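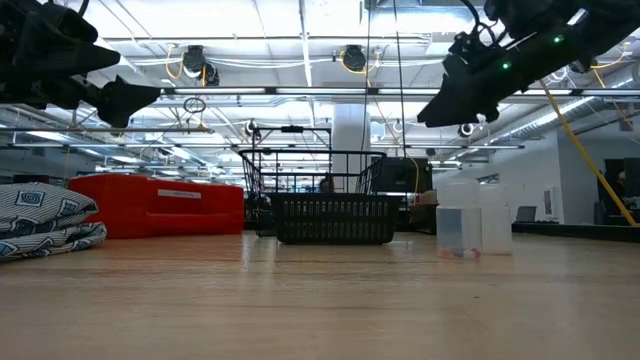 Vela Markets Diary: the weekly earnings and events planner

Paper planner, undated, one page-a-week spread, made by Karam

I've been making these since I got fed up with having my earnings dates in one app, my dividend dates in another and my notes on the back of envelopes. The Vela is a plain paper diary for people who look after their own shares and want to see the week in one go. I'm a private investor myself (a small one!) and I use it every Sunday evening with a pot of tea.

What you get on each spread

The left-hand page is the week. Five columns, Monday to Friday, and each one is split into before the bell, during the day and after the close. I know most diaries just give you a box per day, but if you hold anything American you'll know that a company reporting at lunchtime our time and one reporting after nine at night are two very different evenings. So they get their own space.

Along the bottom there's a strip for the big stuff: rate decisions, inflation figures, jobs numbers, any speeches you want to listen to. I kept it separate on purpose. In the first version it was all mixed in with the company results and I kept missing things.

The right-hand page is for your own scribbles. At the top are four lines headed "What I expect", which you fill in before the week starts, and at the bottom there are four more headed "What happened". Please do fill in the top ones. Mine are wrong a lot of the time and I've learned more from reading them back than from any newsletter I've paid for.

The earnings pages

At the back of the book you'll find the company pages, one company to a page, with room for 14 holdings. Each has a table for the quarter, the date, sales, profit per share, what was forecast and what the shares did the next day. There's a wider box for guidance, as that's usually the bit I want to find again. If you own more than that, the refill pack has the same pages on their own.

I get asked for a version with more ratios printed on it. I did try one and it looked like a tax form, so I've left some blank rows for you to label however you like.

Paper, cover and binding

The paper is a soft cream and takes a fountain pen nicely, though a really wet nib will show through a bit. The binding lies flat, which took me ages to get right and which I'm far too proud of. The cover is a dark green cloth with a ribbon and an elastic. There's a pocket inside the back for contract notes, if you still get yours on paper like I do.

It's A5, so it'll go in most bags. A bigger desk size called the Latutus is coming in August, same layout with more writing room.

Using it

It's undated, so start whenever you like. I do mine like this: get the week's reporting dates from each company's investor page, pencil them in, then go over them in ink once they're confirmed. Dates move more than you'd think, especially with the smaller firms, so the pencil matters. Then the big announcements go in the bottom strip, with UK times. Watch out for those few weeks in spring and autumn when our clocks and the American ones are out of step. I've sat down an hour late for a rate decision before now and felt very silly.

It isn't advice, by the way, and there are no tips in it. It's a diary! What you buy and sell is up to you.

Postage and returns

Everything is packed and sent from Plokemville, usually within a couple of working days. Last orders for Christmas are 10 Dec 2024 and I can't squeeze in any after that, sorry. If yours turns up with a bent corner, send me a picture and I'll put another in the post. Unused diaries can come back for a refund, but I can't take them once they've been written in.

Also in the shop

Refill company pages
Spare ribbon and elastic
Karam pencil set, soft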